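Parents' Board > Choosing a School > Do private school tours tell you anything?

Thread started by nvahidi
Posted in June

We're looking at schools for our son, who starts kindergarten next year. So far we've been on tours at two places, Mohammadi School and Skekano Day. Both were pleasant and I came home from both with a folder, a water bottle and no idea how to compare them. The guides were parents who clearly love the school. Every room we walked into was having a great day.

Has anyone gotten useful information out of a tour? Or do you all just go by word of mouth? Skekano wants an application fee of $40 and Mohammadi wants the forms in before they'll schedule a visit with the teacher, so I'd like to cut one before we go further.

Nasrin Vahidi

Reply from omid_g

We did five tours for our oldest. The tour itself was close to useless. What helped was asking to come back at drop-off and just standing near the door for fifteen minutes. You see how the adults talk to kids who are late or crying. One school said no to this and we dropped them.

Also read the calendar before anything else. Skekano has a lot of half days. If you both work, that matters more than the reading program.

Reply from posin

I disagree about tours being useless. I work in a school office (not one of the ones you named) and the families who get the most out of a tour are the ones who ask about dull things. Who covers when a teacher is out. How long lunch is. What happens to the after-care fee if you're ten minutes late. A parent guide may not know, but the admissions person does, and you can tell a lot from whether they give you a number.

As for standing at the door at drop-off, please ask first. We've had to walk people back to the sidewalk.

Reply from omid_g

I did say "asking."

Reply from posin

Fair, you did. I've had a long month.

Reply from dehua_dai

My daughter is finishing second grade at Mohammadi so I can answer some of this. Class size is what they say it is. Homework is light until third grade. The weak spot is communication, which goes through an app called Vutell, and you will get the same message three times or not at all.
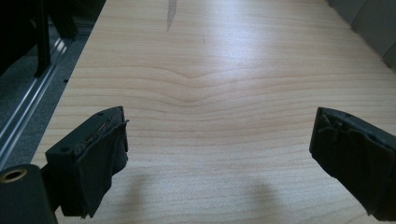 The classrooms in the lower grades are good and I would go see one if they let you. My daughter's teacher does a lot of table work with parts to sort and fit together, and the kids are expected to put everything back themselves. In the photo is the pair of black gripper fingers with wrinkled black fabric on both of them, and she has asked me twice why a finger would need cloth. I told her to bring it up in class. Her teacher takes that sort of question seriously and will spend ten minutes on it, and that is the main reason we've stayed.

The tuition went up again this year. Ask about that, because it isn't in the folder.

Reply from nvahidi

Thank you, this is what I was hoping for. How much did it go up? And is there a deposit? The folder only says "a deposit is required."

Reply from dehua_dai

$1,652 for the year in our case, but that included the extended day, so yours would be different. The deposit is $1,000 and it comes off the first payment. It is not refundable after the date in the contract. Read that page twice.

Reply from parviz_s

Going to be the odd one out here. We toured both of those, paid both fees, and ended up at our public elementary four blocks away. I don't say that to start the usual argument. My point is that we never toured it, because it didn't occur to us that you could. You call the front office and they set a time. The principal walked us around herself and we saw two kindergarten rooms and the gym.

If you're making a list, put it on the list.

Reply from omid_g

Depends very much on which public school you're zoned for. Ours had 3 principals in four years.

Reply from parviz_s

Sure, and private schools lose heads too, they just send a nicer letter. Ask both kinds the same question.

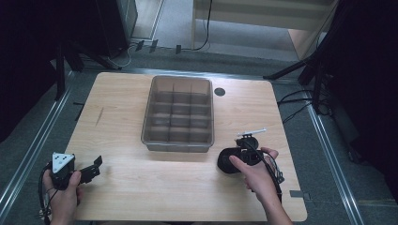 Can you bring your child along on the tour?

Most schools would prefer that you leave the child at home for the first one and bring them to the visit day, when they get to sit in with a class.

That's what all three offices told me when I called, so I'm passing it on. We brought ours to Skekano anyway the first time and it was fine, but he was bored by the library and we missed half of what was said.

Reply from posin

Agree with Parviz on that. The visit day is where the teachers meet the child, and it's short. If he's already been dragged around the building once, he'll be tired of the place. Book a morning slot if you can get it. By 1:30 most kindergartners are done for the day.

I'd push back a little on the idea that a principal giving the tour means much. Some are great at tours and are never seen in the hallway again.

Reply from dehua_dai

One more for the list: summer. Mohammadi doesn't run anything in the summer, and most of our class goes to the Darkero day camp, which fills up early. Skekano has its own program. Add that to the cost when you compare them, it changes the math.
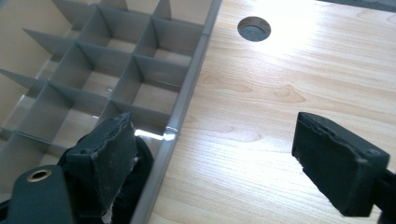

Nasrin Vahidi

Update, and thanks to everyone. I called all three offices with the same set of questions: substitute coverage, lunch, late pickup, deposit, turnover and summer. Mohammadi answered everything on the phone, including the increase, and said I could see a kindergarten room before sending in the forms if I came at 8:45. So that rule was softer than the folder made it sound. Skekano said they'd call back and haven't yet. The public school gave me a tour time in under two minutes.

I added up the half days like Omid said. With those, Skekano would mean finding someone to cover far more afternoons than we can manage, even with my mother helping. I think that's the one we cut, though my husband liked their playground and wants to wait for the call.

Does anybody know if Mohammadi holds the spot while the financial aid form is being looked at, or do you have to put down the deposit first?

Reply from dehua_dai

They held ours. Get it in an email though. Don't rely on Vutell for that one.

Reply from omid_g

Second the email. And ask what date they hold it until.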